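Leave the Library Open Late

The Clovley town library now closes at 5:30. Until June it closed at 9:00 four nights a week. The council says evening visits had dropped, and the figures it published support that. I still think the decision was wrong and should be reversed.

The case for early closing rests on a door counter. It recorded 523 evening visits in the last month of the old schedule, fewer than the year before. A door counter treats a person who returns a book and leaves the same as a person who stays for two hours to fill out a job application. Most of the evening visitors I knew were in the second group. They worked during the day, and many had no quiet room at home.

Mateja Mladenović taught an evening English class in the upstairs room. Her students came from the packing plant on Flornitz Road, where the day shift ends at 5:00. The class has been moved to Saturday mornings, when half of them are working again. She told the council this in writing and got a form letter back.

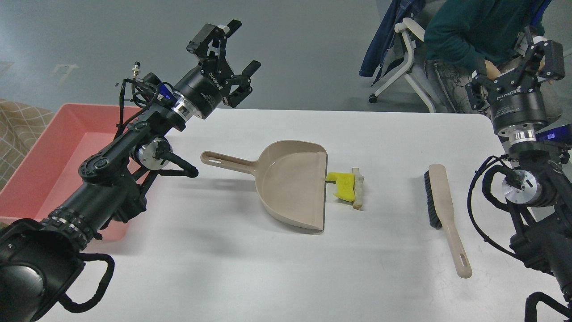
The savings are also smaller than they sound. The building is heated until 8:00 anyway, under the contract with Berisha, and the cleaners come in at 7:00. What the town saves is the wages of 2 part-time clerks, and it has given up 14 evening hours a week to get them.

People who support the change tell me that everything is online now. Some of it is. But the printer is in the library, and so are the desks. A student sharing a bedroom with two brothers can't download a desk. The bus to the Flinard branch takes 48 minutes, and that branch closes at 6:00.

I would accept a compromise. Open late two nights a week, pick the same nights all year, and put them on a sign people can read from the street. The old schedule changed every season, and I suspect that did more to lower attendance than any lack of interest. Run it for a year before counting anyone at the door.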